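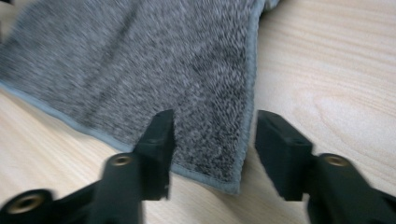
Figure 2. Gray fleece towel on the work table, bound edges meeting at the lower corner.

Household Textiles, Unit 11: Folding and Edge Care
Instructor: Iker Sarmiento
Graltcombe Adult Learning, handout revised 2021-01-11

Terms for this unit

Pile: the raised fibers on the face of the cloth. A shaggy pile hides small creases, so check for them with your palm before you fold.

Heathered: mixed shades in one fabric. The towel in Figure 2 runs from charcoal through mid-gray to off-white. Lint is hard to spot on cloth like this.

Binding: a narrow strip sewn over the raw edge. On our towel it is a paler bluish-gray and smooth next to the pile.

Laying out

Clear the table and wipe it. Put the towel down pile side up and work from one corner. Pull lightly along the binding, never on the pile. Smooth toward the far edge with a flat hand. Thick fleece will lift again near a fold — leave it and go on to the next side.

Folding

Match corner to corner first, then bring the bound edges together. Fold in half, then in half again. The Tejada method (reading packet, page 184) starts with thirds and suits longer towels. Either is accepted in the practical.

Common faults

Corners matched but edges off. Binding stretched so that it ripples. Towel folded over a crease and stacked, which sets the crease.

For next time

Bring 2 towels from home, one with a bound edge and one with a plain hem. Read the Rarnitz notes on washing fleece. The practical is in February.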